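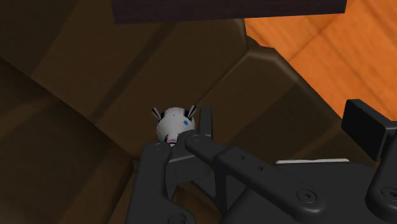
Inder Espinoza
Contributing writer, maps and mods

The first time I entered Keketti, I was dead before I found the door. The map gives you a wooden sword, four torches and a bed, and then it closes the cave behind you. I had read in the comments that it was hard, but I thought the people who wrote this were playing without armor. They were not.

Keketti is an adventure map for one to four players, and it is built completely under the ground. There are 749 rooms. You don't have to visit all of them, and I think very few players will, but each one is made by hand and many of them contain a small story. In one room I found a table set for dinner and a book with only one page, on which somebody complained about the soup. Much later, in another part of the map, I found the cook.

The builders are a small team who call themselves Curumach. Their earlier maps were mostly about jumping, and you still feel it here, especially in the flooded mine, where every platform is one block wide and the water pulls you to the side. I lost more time in this mine than in any boss fight. There is a checkpoint at the top – please use it, I did not see it until my third evening.

What I like most is how the map treats light. Torches are rare, and a room that you light stays lit for the rest of the game. After some hours you can look back through a long corridor and see your own path, with dark places where you were too careful or too poor to stop. When I played with a friend, we argued over every torch.

Not everything works so well. The trading village in the middle asks 400 emeralds for the iron key, and to collect them you must repeat the same two rooms many times. I would cut this price in half. The map also becomes slow on older phones when many mobs are in the big hall. Lowering the render distance helped me a little.

Set the difficulty to Normal before you start, turn the music on, and keep the first bed in your inventory. You will need it again behind the iron door, where the only other place to sleep is already taken.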